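ok so the peg board robot tried to eat its own wrist cable yesterday. small thread, mostly so I remember what happened

We were on run 9 of a planned 30. Left arm swings out, cable pulls tight, joint faults, and the whole thing sags about an inch. Jade Fairclough got to the e-stop before I did (I was holding a sandwich)
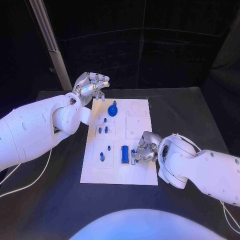

The annoying part is the log. It says "torque limit, left wrist" and that's it, so for 8 minutes we were blaming the gearbox!! Then Jade wiggled the plug and the fault came right back

Fix for now: more slack, a softer clip, and the wrist speed turned way down. Koivisto wants 100 clean cycles before we go back to full speed, fair enough

anyone got a cable clip they like for a wrist that twists this much? mine keep popping off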